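Figueiredo hand-held gripper kit, reviewed after one term
2022-06-29

Our robotics club at Nerkthorpe bought two of these kits in December for the pick-and-place project. The members, 13 to 17 years old, did all of the assembly. Printed parts were clean and the holes needed no reaming. The manual skips the order of the linkage arms, so Khurram Rizvi's group built theirs twice.

Pivots are brass grommets set straight into the dark green plastic. Ours have logged about 2,000 cycles and play at the tips is still small. The rubber pads are the weak part — the lower edge of one has torn and a flap is peeling at the corner.

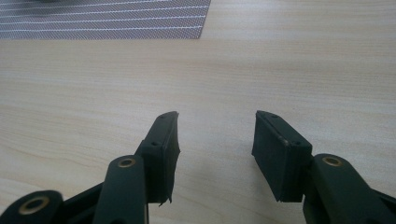 Pads and spares
Replacement pads come in packs of 7, an odd number for a two-finger tool. Cut the old adhesive back fully before fitting. Vlasta Ristić tried Davov sheet rubber, trimmed by hand, and it grips as well on small parts.

Rating: four out of five. One point off for the pads.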